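Section 5: Setting Up Your Cast Watchlist

Welcome back! By now you should have Ometti installed on your phone or computer and your account all confirmed, so we can get on to the part most people signed up for, which is keeping tabs on who has been cast in what. If you've ever found out from a bus stop poster that your favorite actor left a movie months ago and was replaced by somebody you had to look up twice, this section is for you.

Before you start: have a few names in mind. You can follow up to 10 people on a free account and up to 251 on a paid one. (Yes, it's an odd number. It has been that way from the first version and we have grown fond of it.)

5.1 Following an actor

1. Open Ometti and tap People at the bottom of the screen.

2. Type the name into the search box. You don't have to get the spelling right, and accents are optional, so "Marek Havlicek" will find Marek Havlíček just fine.

3. Check the credits under the name before you go any further. Plenty of actors share a name, and it's no fun getting excited about a costume drama and then learning it stars a different fellow altogether.

4. Tap Follow. The button turns green.

5. Choose how much you want to hear. "Everything" includes rumors, "Confirmed" waits for the studio or network, and "Premieres only" keeps quiet until there's something to watch.

Note: If you pick Everything, please take the rumors with a good pinch of salt. They carry a gray tag until they're confirmed, and a fair number of them never are.

5.2 Following a title

1. Tap Titles and search for the movie or series. We'll use Draduvport, the harbor detective series, because so many of you wrote in about it when the second lead was recast in March.

2. Tap the title, then Cast Changes.

3. Switch on Alert Me. You'll get a message any time a role is filled, dropped or swapped.

4. If you're reading the book first (good for you!), switch on Hide Plot as well. Alerts will then give you the actor's name and leave out the character's.

Caution: Hide Plot does not cover the comments. Fans of the Zevora books in particular will tell you the ending in the first line and feel no shame whatsoever. Stay out of there until you've finished the last chapter.

5.3 Adding a cover picture to your list

Every watchlist can have its own cover, and it doesn't need to be a movie still. Any picture from your own library will do nicely.

1. Open the list and tap the pencil.

2. Tap Cover, then Choose Picture.

3. Turn the picture with the curved arrow if you like, then tap Save.
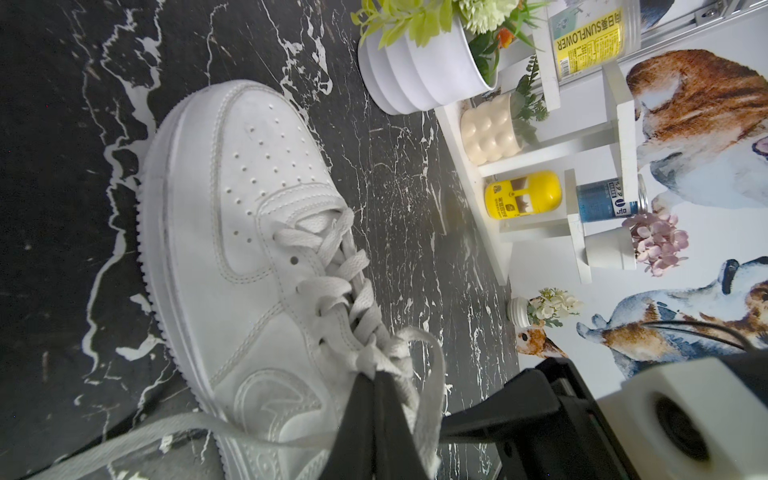

White sneaker on black marble pattern

5.4 Setting your quiet hours

1. Go to Settings, then Alerts, then Quiet Hours.

2. Pick a start and an end time. The app suggests 10 p.m., but casting news does love to break late, so suit yourself.

3. Tap Save. Anything that comes in overnight will be waiting in one tidy message in the morning.

Note: The weekly Polák Report, our long and rather gossipy roundup, goes out on Tuesday and follows your quiet hours too. To stop it, untick Roundup on the same screen.

If your alerts don't arrive, sign out, sign back in and go through 5.1 again from step 4. Sharing a list with friends is covered in Section 6.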